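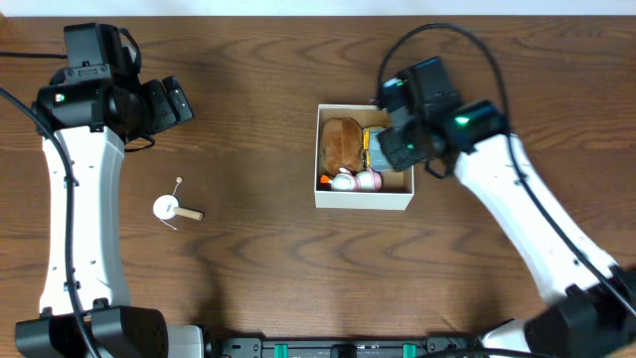

24/07/2023

Glue tests, day 3. Hide glue batch from Prurnholm finally soaked through, was still gritty in the middle at lunch. Next time leave overnight, don't rush it.

Drum shell no. 16 (the ash one) went out of round again. Steam bent it, clamped it, looked fine, took the clamps off and it sprang at the scarf joint. Scarf too short I think. Fraser says cut it at twice the length and stop fussing with the glue. He may be right but I want to finish the glue series first or we won't know which one fixed it.

Readings so far:

- hide glue, 45 min open clamp: let go at the tip, clean break, no wood fiber on it. Bad
- hide glue, parts warmed first: held. Wood tore before the joint did
- Stiro white glue: held but creeps, you can feel a step with a fingernail
- Fesix epoxy: held, ugly, gums up the sandpaper. Senga won't have it on anything with a clear finish

Warming the parts is the big one. Heat gun on low, both faces, then glue right away. Don't let Hamish do it with the kettle again, raised the grain all over.

Heads: goatskin order short. Eduard rang them, they say the rest ships in July, so any day now or never. Got enough for the two small frames, not the 186 mm one. Soaked one skin this morning, tacked it at four points then the gaps, went on even. Leave it alone till dry!! Last one I tapped early and it slacked off on one side.

Moisture meter is reading low, checked against Ruaridh's and they dont agree. Using his until somebody changes the battery in ours.

Invoice 1362 still open, the hoop steel. Senga has the paperwork.

To do:

- recut scarf on 16, longer
- warm-part test again on maple, want to see it twice
- label the jars, there are two with no lable and both look like glue
- sharpen the spokeshave, its tearing

Swept up. Glue pot off at the wall.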